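Slide 9 – Mirkstead cell, weekly care

Two arms, one table, and over 69 feet of cable that would all like to be somewhere else. Pause for the laugh. If there is no laugh, carry on.

Start with the cables. Before the arms move, follow each one by hand from wrist to base. We lost 3 connectors in June to loops that had crept in behind a joint. The Cedard manual gives this one line, on the page with the warranty.

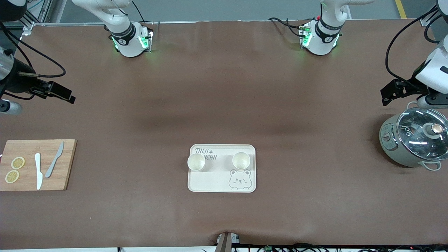
Then the fingers. Wipe the pads, close them on the gauge, write the number down. Writing it down is the part people skip.

Last, the table cover. Pull it flat and re-clip it – a wrinkle moves a cup just enough to spoil a grasp, and you will spend the afternoon blaming the software. I did, for 4 afternoons.

Next slide: Mukdale, where they did none of this.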